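Household and Service Robots, Lecture 4
Can a machine do the chores yet?
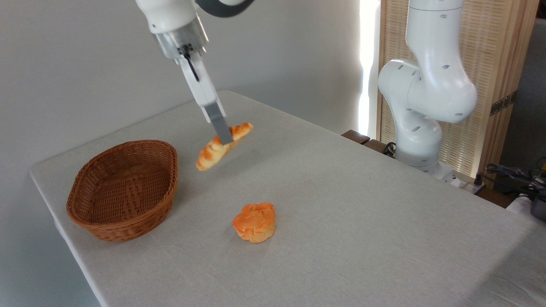
Fig. 1. Gripper holding a croissant above the table, next to an empty basket.

Main question today: which chores are already possible, and under which conditions?

Food is harder than boxes. A croissant is soft, has no flat side, and each one is a little different. If the fingers close too strongly, the layers break. If they close too weakly, it slips.

Case from the reader: the Moditz bakery trial. The Trustlow arm made 700 picks in October. Single pastries went well. Mixed trays needed a person up to 4 times per hour, mostly when two pieces were touching.

Please remember the difference between a task and a chore. "Put this in the basket" is a task. "Clear the breakfast table" is a chore, and it contains many tasks that nobody has listed for the robot.

Reading: Uysal report, section 4.
Homework: choose one chore at your home and write down each grasp it needs. Bring it to the Grikmont lab.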